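Two months with the Taveo subscription

I said in February that I'd report back once the Taveo arm had been in the house long enough to stop being exciting. It stopped being exciting in week two, so I am now fully qualified.

For anyone who missed the first post: Taveo rent you a tabletop arm and a chest camera. You wear the camera, tidy things up yourself a few times, send off the footage and get back a "skill" the arm can run. It's 70 a month, or 90 if you want the Forkuder gripper, and you do want the Forkuder gripper. The standard one handles a teaspoon the way I handle a tax return.

Setting up took an evening. The app is by Wundier, who evidently believe that a menu is something you should have to earn. Once you're in, it wants 40 recordings for each new skill – I gave it 31 and it sent me a sulky little message.

Results so far: boxes, very good. Bottles, good if they're full, a bit of a lottery if they aren't. Anything soft or crinkly and it dithers like a man choosing a sandwich. Cloth folding is listed as "early access", and they mean early.

I did look at buying instead. The Kwok kit is almost 2000 and you build it yourself, and I have met myself. So I'm keeping the subscription till summer, mostly for the boxes. Next job is a mixed table, hard things and soft things together, and I've started on the recordings for it.

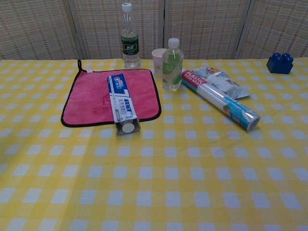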